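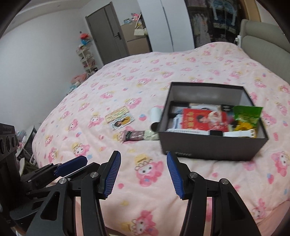 *Page last changed: 25 January 2018*

# Satti Bottle Warmer, 2-bottle

By Ritunel. Warms two bottles side by side, breast milk or formula. Fits most wide and narrow neck bottles, also small food jars (no lid on the jar pls).

- Item no. 436
- Cord: 15 in.
- Auto shutoff after 16 minutes
- Night light, can be turned off
- Color: white only, gray is discontinued

Fill to the line with tap water, set the dial, wait for the beep. Swirl the bottle, test a drop on your wrist. Dont shake breast milk. Descale once a month, more if your water is hard.

Not for the car. For that see the Fliletti travel sleeve, sold seperately.

In stock at the Zikitstead store, ships next business day. Returns only if unopened. Replacement lids on order, should be in before the end of the month.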